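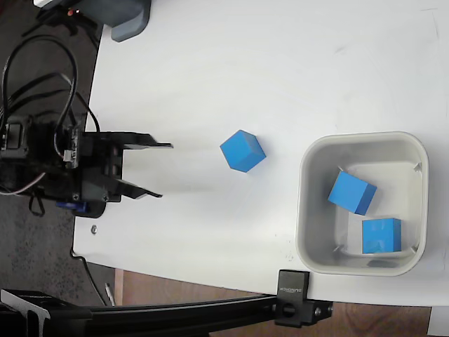

Blue Cube Sets and Sorting Bins – Frequently Asked Questions

How many cubes come in a set?
The standard Trumell set has 34 cubes, all blue. The bin is sold separately.

Do the cubes fit any bin?
They fit any bin with a flat floor. Most of our customers use the light gray one with rounded corners.

Can I buy single cubes to replace lost ones?
Yes. Replacement cubes are sold in packs of seven. Please order by color name, as older sets were a slightly different blue.

What kind of table should I use?
Any level table will do. White tops make the cubes easy to spot but they pick up gray scuffs over time. A damp cloth and a little dish soap takes most of them off. Do not use scouring powder.

How do I clean the cubes?
Wash them by hand in warm water and dry them on a towel. Don't put them in the dishwasher.

How do I clean the bin?
The same way. Crumbs and dust tend to collect in the corners, and a soft brush works well there.

Are the cubes suitable for small children?
The set is meant for ages two and up – see the leaflet in the box for the full safety notes.

Is the Lui lid still available?
No. The lid was dropped from the range last August. The Fivholm shop has a few left, in store only.

Where do you ship from?
All orders leave our warehouse in Gitusbridge. Orders of 129 dollars or more ship free.

Can I return an opened set?
Yes, within 34 days, if all the cubes are there. Replacement packs can only be returned unopened.

Page last updated 19 June 2020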